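Accueil La maison Agenda Comptes rendus Contact

Compte rendu de la réunion « Table des boissons »
Maison de quartier Hinojosa, mardi, 18 h 30

Présents : Ibsa Kahsay (animation), Žofie Murín, Žofie Paulík, Vojtěch Kubíček
Excusée : Sigrún Ásgeirsdóttir, qui a envoyé ses remarques par écrit, et nous l'en remercions chaleureusement
Notes prises par Žofie Paulík

1. Accueil et retour sur la dernière soirée

Ibsa ouvre la réunion en remerciant tout le monde d'être venu malgré la pluie et les travaux de la rue Hurham, qui obligent à faire un détour assez décourageant quand on porte des sacs. Le compte rendu précédent est approuvé, avec une petite correction demandée par Vojtěch : il avait bien rapporté la clé du placard.

La dernière soirée jeux a été très agréable, de l'avis de tous ceux qui y étaient. Les gens restent volontiers près des boissons, ils y bavardent, ils y oublient même leur tour de jouer. Sur la saison entière, Žofie M. a relevé 1484 boissons servies dans son cahier, et elle tient à préciser que les verres d'eau n'y figurent pas. Le cahier est à la disposition de qui voudrait le lire (l'écriture est parfois difficile, elle s'en excuse d'avance).

2. La manière de servir

Nous avons parlé longuement du service, plus longuement que prévu à l'ordre du jour. Sigrún écrit qu'elle trouve les boissons versées trop haut et trop vite, et que les taches sur les manches ne viennent pas toutes des joueurs. Vojtěch reconnaît qu'il aime verser de haut, par habitude familiale. On convient de verser plus bas, sans se presser, et de garder une bouteille d'eau à portée de main pour les enfants et pour ceux qui conduisent.
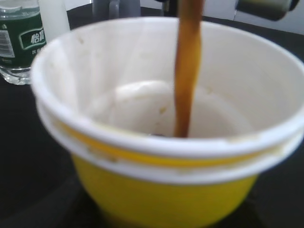 Un liquide brun versé dans le récipient jaune à bord blanc.

Žofie M. rappelle aussi qu'il vaut mieux regarder au fond avant de servir. Il lui est arrivé de trouver un reste de sucre, et une fois un pion de jeu de l'oie, retrouvé avec beaucoup de joie par son propriétaire. Chacun s'engage à jeter un coup d'œil.

3. Les achats

Il reste 869 euros sur l'enveloppe de l'année, ce qui nous laisse tranquilles jusqu'à l'été, à condition de rester raisonnables pour la fête de Nistosetti. Ibsa propose de continuer à commander chez Sunden, dont le livreur est toujours aimable et accepte de monter les marches. Accord unanime.

Pour les boissons sucrées, les avis sont partagés. Vojtěch voudrait de grandes bouteilles, plus économiques, et Žofie M. craint qu'elles ne perdent leurs bulles avant la fin de la soirée – elle a raison, on l'a tous constaté en fin de partie. On essaiera donc un mélange des deux formats en avril, et on en reparlera. Ibsa demande que les étiquettes restent tournées vers le public, pour que chacun voie ce qu'on lui propose sans avoir à soulever les bouteilles une par une.

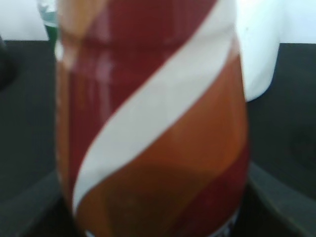
Que fait-on des bouteilles entamées à la fin de la soirée ?
On les rebouche bien et on les range au frais dans la cuisine, avec le jour noté sur un bout de ruban adhésif. Celles qui ne sont pas finies à la soirée suivante sont vidées dans l'évier, puis portées au tri par la personne qui ferme.

4. La nappe

Voilà un sujet que l'on croyait réglé et qui revient tous les ans. Sigrún, dans son message, défend la nappe claire, plus gaie selon elle. Žofie M. préfère de beaucoup le noir, qui donne un air de fête même au jus de pomme et qui fait bien ressortir les gobelets jaunes. Vojtěch fait observer, avec bon sens, que sur du noir la moindre miette se voit, et qu'il faut alors brosser le tissu avant de l'étendre. Après un échange amical, le noir est conservé pour la saison, et Sigrún pourra choisir la nappe de Nistosetti. Žofie P. se charge du coup de brosse et demande si quelqu'un aurait un rouleau anti-peluches à lui prêter.
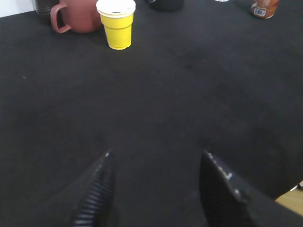 5. Gobelets et tasses

Il y a 40 gobelets dans le placard du couloir. C'est suffisant pour une soirée ordinaire, mais trop juste pour la fête, et Ibsa ajoutera donc 3 paquets à la prochaine commande. Tout le monde souhaite garder le jaune, qu'on repère facilement quand on a posé son gobelet quelque part et qu'on le cherche.

Žofie M. encourage ceux qui le peuvent à venir avec leur propre tasse. Les tasses en céramique sont les bienvenues à côté des gobelets, et elles sont tout de même plus agréables pour le thé ! On les placera plutôt à l'arrière, l'anse tournée vers le côté, pour qu'une manche qui passe ne les accroche pas.

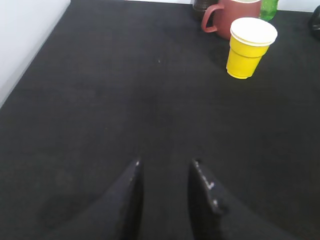 Vojtěch propose d'écrire les prénoms sous les tasses au feutre pour porcelaine. L'idée plaît, il apportera le feutre à la prochaine soirée. Pour les tasses oubliées, Ibsa installera une étagère près de l'évier, et elles y attendront leur propriétaire jusqu'à la fin de la saison.

6. À faire d'ici la prochaine réunion

– Ibsa : commande chez Sunden, étagère
– Žofie M. : cahier de service, grandes et petites bouteilles pour avril
– Žofie P. : nappe noire, message à Sigrún
– Vojtěch : feutre, tri des bouteilles vides

La réunion se termine à 20 h 15. Prochaine rencontre un mardi, même heure, même salle, et Vojtěch promet son gâteau aux noix.

Ce site utilise des cookies pour mesurer sa fréquentation. En poursuivant votre visite, vous acceptez leur utilisation. Accepter Refuser En savoir plus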